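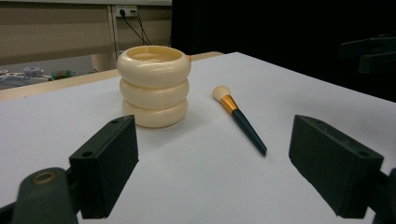 Thread: Hand-held gripper build, is the data any good? (Shared workshop builds)

benchrat_mo
Second week with the hand-held gripper. Finger pads are printed, linkage closes evenly, the camera rides on top and logs to a laptop. Plan is to collect 200 demos of stacking and tidying small things by hand, train a policy, then run it on the cheap Vivdale arm in the back of our workshop. Tonight's set is stacked bangles and a makeup brush. Ask me anything, tear it apart, whatever.

Hondovau_Refugee
I'll tear. 200 demos on one tabletop gets you a policy that knows one tabletop. I did this last year with 163 and it fell over when I moved the desk lamp. Literally the lamp.

benchrat_mo
Did you vary anything between takes?

Hondovau_Refugee
Object positions, a bit. Nothing else. So yes, partly my own fault, but I don't see variation in your plan either.

Bjarke Eskildsen
The lamp thing is real but I think it's fixable. What bothers me more is the brush. Tapered glossy handle on a smooth white surface, with flat hard pads. You'll get it by hand because your wrist makes a hundred tiny corrections. The arm won't. Put something soft on the pads first.

benchrat_mo
I have some silicone sheet, 2 mm. Was going to try bare plastic first to keep it simple.

Bjarke Eskildsen
Then every demo you take on bare plastic is a demo for a gripper you're about to change. Glue the sheet on tonight.

tinplate
Disagree with Bjarke. Pads are a consumable. I've swapped mine mid-project and retraining took an evening. What did cost me was the screws backing out. Check them every session, threadlocker if you have it.

Mỹ Hứa
Can I ask the rude question? What is this for? A person tidies a desk in a minute. You'll spend a month of evenings so an arm can do it slower and drop one in five. I say this as someone with the same arm under a dust sheet.

benchrat_mo
Fair. Mostly I want to know if it works without a lab budget. Everyone posts the one good clip. I'd like to post the failures too, with a count.

Mỹ Hứa
OK, that I would read. Please do the count before you pick the clip.

Hondovau_Refugee
Seconded. And test on objects that weren't in training. If it has only ever seen these bangles, "stacking" means "stacking these bangles".

Cillard_kit_owner
I bought the Cillard kit instead of building and regret it. The gripper is fine, the software is a mess. My folder says 1,892 episodes and a good chunk of them are me walking to get coffee with the recording still on. Trim as you go. I keep saying I'll sort mine and it's been since October.

tinplate
lol. Put a start/stop button on the handle. Cheapest upgrade there is.

benchrat_mo
Button is wired, just bouncy. Double triggers maybe one press in ten. Debounce in software or add a capacitor?

tinplate
Software. Ignore anything within 50 ms of the last press.

Bjarke Eskildsen
Still think you're skipping the hard part. How are you getting the hand pose? If it's only the camera, a plain white surface gives the tracking very little to lock on to. Mine drifted badly until I put printed markers around the work area.

benchrat_mo
Camera plus IMU. Drift looked okay over short takes but I only compared start and end points, so I can't say much about the middle.

Bjarke Eskildsen
Start and end matching tells you very little. Trace a ruler edge with the tip and plot it. If the line wobbles, fix that before take one.

Mỹ Hứa
Agree with the ruler. I skipped it and blamed the arm for weeks.

benchrat_mo
OK. Ruler test and debounce first, then silicone. No more demos before Wednesday. Will post the plot whether it's ugly or not.

Hondovau_Refugee
Move the lamp while you're at it.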